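Subject: Re: [handheld-wg] Draft rules for clear props, comments wanted
Date: 29/06/2024

On the Gallside draft, since the deadline seems to be real this time:

> Section 4 says "transparent objects should be handled with
> appropriate care." Can we vote on this and move on? Salgado
> already has it printed on the wall.

I would love to move on. I would also love to know what appropriate care is, because in May I asked two operators at our place and got three answers. One of them was "slowly."

We've been on the acrylic picture stands for a while, two grippers, one in each hand, and the wording in section 4 helps with none of it.
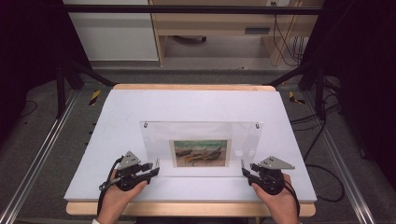

My proposal for 4.1: both grippers come to a stop on either side of the panel before either one closes. Burkitz already does this and calls it "the pause," with a straight face. It costs a moment per take. Over 600 takes that adds up, and I'm told production has noticed. Production may write in.

For 4.2, contact goes on the edges of the clear sheet, never on the picture or its mount. I know the Wamix people like to steady things from the front. The Wamix people also go through a lot of cleaning cloths.

> Do we really need a separate rule for stands with legs?

Yes. A panel that stands upright and a panel lying flat on standoffs want different approaches, and the current draft treats them as one prop with a change of mood.

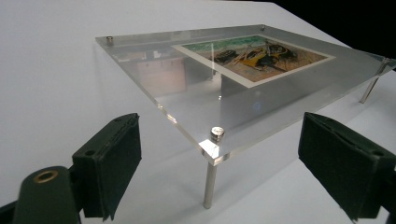 So 4.3: on raised panels, agree before the take whether the legs are fair game. I don't much care which way it goes. I care that takes 1 to 9 don't say yes and take 13 says no, which is how our last batch read when I sat down to label it.

Two smaller things. The draft says cables "must be managed." Managed how, by whom, and do they get a title? I'd put "clear of the hands and the prop at the start of each take." And please drop the line about reflections being "minimized where possible." Write down the lamp positions and keep them.

I can send marked-up text for all of section 4 if someone tells me which of the four copies on the server is the current one.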